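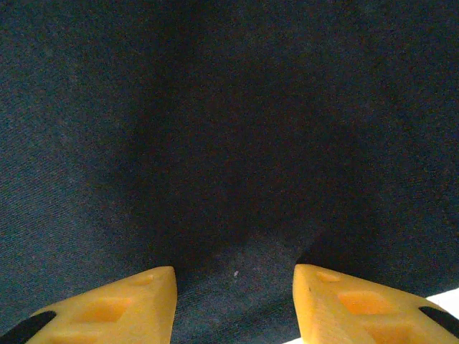
Asunto: Re: [bonen-usuarios] planificador bimanual y colisiones entre codos
De: Uriel Camacho
Fecha: 14 ago 2026

Hola a todos:

Gracias a Cosimo por el parche, que ya está metido en la rama de Vitale. Copio lo suyo para no perder el hilo:

> El planificador trata cada brazo por separado y sólo comprueba
> colisiones al final. Con tela de por medio eso no basta: las dos
> trayectorias salen válidas y luego una espera a la otra.
> ¿Habéis probado a sincronizar por puntos de paso?

Pues sí, lo probé anoche — y me gusta bastante más. Ahora cada trayectoria lleva 6 puntos de paso y ningún brazo avanza al siguiente hasta que el otro confirma. El ciclo completo de planificación me sale en unos 700 ms, que para doblar ropa me sobra (¡en abril andábamos por el triple!).

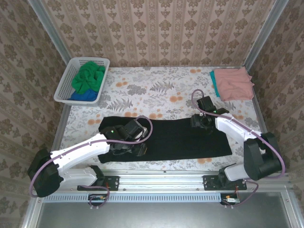 ¿Hay que recalibrar las cámaras para usar la rama nueva?
Sólo si venís de una versión anterior a la 3, porque cambió el formato de las transformaciones y el fichero viejo se carga sin avisar.

Lo que sigue cojeando es la percepción. La segmentación va fina con telas claras, pero con una prenda negra la máscara se come los pliegues y el punto de agarre baila de una estimación a otra. De momento filtro con una mediana, un apaño feo, lo sé.

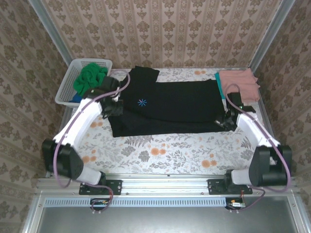
Cosimo Morelli me comenta aparte que él quitaría la mediana y pesaría cada punto por la confianza de la profundidad, como hicieron en Foststead. Me convence, aunque habrá que tocar el nodo de fusión y ahí no me meto sin que alguien revise los tests.

Si alguno tiene registros con ropa oscura, que me los pase, por favor — me vale cualquier formato que lea el conversor.

Un abrazo,
Uriel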